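What I'm budgeting for the second year of the two-arm bench

I had to send Beverley Hollis an equipment plan by the end of February, and writing it took longer than I expected. I'm putting most of it up here in case someone else is pricing the same kind of setup.

What we already own

Two arms with wrist cameras, one gripper each, one table. The arms came through Dostholm and have been fine. I'm not replacing them. The money this year goes into wear parts and the things around the arms.

Fingers and pads

The ribbed fingers are cheap one at a time, and that's how I got it wrong last year. I ordered them in fours, paid shipping every time, and twice we sat idle waiting for a parcel. This year I'm ordering 30 at once from Kallio, plus a roll of pad material. The white housing blocks we print ourselves, so the only cost there is filament and screws.

Cables

I've put in $69 for a spare set. Last year I put in nothing and borrowed from another bench.

Objects

This line gets questioned every time. We need a mix: hard toys, rope toys, clear bags, boxes, and tubs to sort them into. The bags wear out fastest and they're also the most useful, as both arms usually have to work on one together. One gripper holds the top of the bag and the other comes in open below it. I've budgeted for 20 packs of bags and a small amount for toys, bought locally.
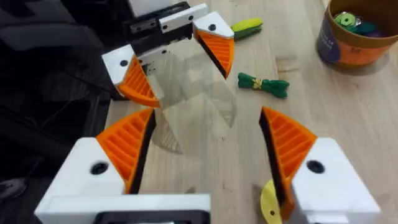

Software and support

Lurent wants a yearly fee for the support plan. We opened four tickets last year and I could have solved two of them by reading the manual. I'm dropping to the basic plan.

What I left out

A third arm. Ranance quoted me one and the price was fair, but we don't have the table space or a person to run it. I'll ask again next year if the bench is still booked every afternoon.

Beverley has the spreadsheet now. She has already asked about the bags.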